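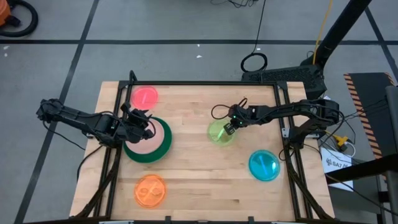 Senga Hepburn asked last session whether the size order of a stacking set matters at all, given that most people can see at a glance which piece is bigger. She had tried a set with her own group, and her complaint was that the pieces next to each other in the series were too close to call until one was laid on the other. These notes start from her question.

Handout 4: Flat stacking sets - order, color and layout

What you need for the session

One set of discs per table. The Drultum sets are in the tall cupboard and the older Sesik ones are in the drawer under it. Don't mix the two, as the sizes don't match. You also need a plain tabletop, a soft cloth, a pencil and the record sheet at the back of the course pack.

1. The basic task

A stacking set is a group of flat pieces that differ in size. The finished stack has the largest piece at the bottom and each piece above it smaller than the one it sits on. The task has a starting layout, a rule and an end state, and you should write down all three before you begin.

In the picture the stack has been started with two pieces. The dark green disc is underneath and the pale pink one is on top, and the green shows all the way around as a ring. That ring is what we call the margin. When the margin shows on every side, the upper piece is the smaller of the two and it has been set down well inside the edge.

The other four discs are spread over the table: pinkish red, orange, lime green and cyan. With six pieces on the table and two already stacked, four placements remain if both are in their right places in the order. If the pale pink disc is not the second largest, there will be extra moves, and these count.

2. Counting orders

Six different pieces can be stacked in 720 orders. Only one of those is the correct size order. If the base is already down and correct, the other five can go on in 120 orders, and with the first two correct the last four can go on in 24. Work these out yourself before the session: multiply 6 x 5 x 4 x 3 x 2 x 1, then leave off the first number, then the first two.

This is why choosing the base takes up so much of our time. One right choice at the start removes five sixths of the wrong stacks.

3. Comparing sizes

There are three ways to compare two discs, and you should be able to use all of them.

By eye, with the discs apart. Fast, and good enough when the difference is large. Color gets in the way. A bright piece can look larger than a dark piece of the same width, so look at the edges and ignore the middle.

Edge to edge. Slide the two pieces until they touch, then line up the near edges against a ruler or the side of the table. The one that reaches farther back is larger.

One on the other. Put down the piece you believe is larger and lay the other on it. Look for the margin. If you can't see any of the lower piece, you have them the wrong way around or they are the same size.

Euan Mackay prefers the second method for beginners and I prefer the third. Try both and note which gives you fewer corrections.

4. Translucent pieces

See-through discs need some care. A disc laid over another changes the color you see, so a piece named by color when it was alone on the table may look like something else in the stack. Name every piece before you move it and write the names in a column. The tabletop shows through as well. On a pale wooden top with long strips of grain, you may see dark lines or marks in a piece and take them for scratches. Lift the piece and look again before you write it down as damaged.

Strong light makes some colors glow and puts a shine on others. The afternoon group should pull the blind halfway before starting.

5. Laying out the pieces

Leave a clear gap between loose pieces, wide enough to get your fingers around the rim. Keep the stack away from the table edge. Don't set the loose pieces out in size order, which gives away the answer. A scattered layout is best, with large and small pieces on both sides of the stack.

Pick up a disc by the rim and lower it flat. Dropping one side first pushes the stack out of line - most of the fallen stacks in our June sessions began that way.

6. Exercise

Work in pairs. One person lays out the pieces and the other stacks. Allow 30 seconds for looking, with no touching, and then begin. The stacker says the name of each piece before lifting it. The partner records the order used and every correction. Do 8 rounds, then change places.

Count a correction each time a piece that has been released is lifted again. Straightening a piece without lifting it is not a correction.

7. Before next time

Read the Zalewska chapter in the course pack up to the section on nested cups. Bring your record sheet with the corrections totaled, and a sentence or two on which comparison method you used most. Wipe the discs with the soft cloth and put them back in their own box.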